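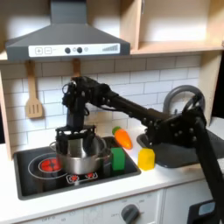
So you need a logo and you don't have a designer. I've made a bunch of these for friends and small clubs, and I want to show you how I go from a blank page to a file you can send to a printer. You'll need a pencil, some scrap paper and a free vector drawing program (I use Inkscape, but any of them will do).

Step 1: Write down what the thing is

One sentence, no fancy words. When I did the logo for Bulumby, my friend Jaruwan Wannasri's little cycling club, the sentence was "we ride slowly and stop for cake." That gave me more to draw than any mood board ever has!

Step 2: Sketch small and sketch a lot

Draw boxes no bigger than a postage stamp and fill 40 of them. The first 18 will probably be the same idea over and over (mine were all wheels), so keep going. Don't erase anything. Then circle two you like and leave them overnight.
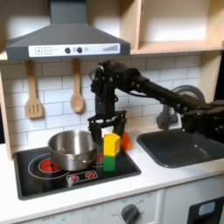
Do I have to be good at drawing?

Not at all. Your sketch only has to remind you where the shapes go, and the program will make the clean circles and straight lines for you.

Step 3: Build it in black first

Scan or snap your sketch, bring it into the program on a locked layer and trace over it with basic shapes. Keep the color off for now. I know, it's the fun part, but a logo that falls apart in black will fall apart on a receipt or a rubber stamp too. Once the shapes are down, use the union and difference tools to merge them, and delete any stray points — I once found 466 of them in a leaf.

Step 4: Borrow from everyday shapes
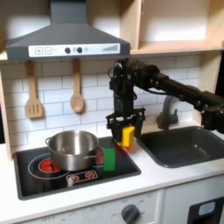 Simple marks are easier to draw when you start from an object with a strong outline. Pick something from around the house and squint at it until the details go away. A range hood is a nice one to practice on, just a trapezoid with a tall rectangle on top. A slotted spatula works too, with three vertical slots you can cut out of the flat head using the difference tool. Try each in solid black, then round the corners a little and see which version you'd recognize from across the street.

Step 5: Add the type

Pick one font and set the name in it. For Bulumby I went with a chunky rounded sans, all lowercase, and tightened the gap between the "u" and the "l" by hand. Convert the text to paths in a copy of the file, and keep the original so you can still fix a typo later.

Step 6: Color and export

Two colors is plenty. Save an SVG for the printer and a PNG with a transparent background for the website, and put the color codes in a text file in the same folder.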